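Chapter 18
Storage and Working Heights in the Domestic Kitchen

18.1 Scope

Earlier chapters dealt with the structure of the room and the supply of services to it. The present chapter covers the fixed storage units and their relation to the people who use them. Free-standing furniture is left to Chapter 19.

18.2 Terms

A base unit stands on the floor and carries a worktop. A wall unit is hung above the worktop and bears no load but its own contents. The clear height is measured from the finished worktop to the underside of the wall unit -- not to the light rail, where one is fitted.

18.3 Reach

Reach falls as depth increases. A user standing at a worktop must lean forward to clear its front edge, and the highest usable shelf is therefore lower than the same user could touch at a bare wall. In the Harndale survey (Pretorius and Amin), 76 households were measured; in most, the top shelf was used only for items needed a few times a year.

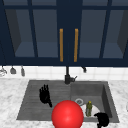 Doors add a further limit. A side-hung door sweeps an arc in front of the user, and its width should be kept small where the floor space is narrow. Glazed doors weigh more than plain panels of equal size if thick glass is used, and hinges must be chosen to suit. Loading is treated in 18.4.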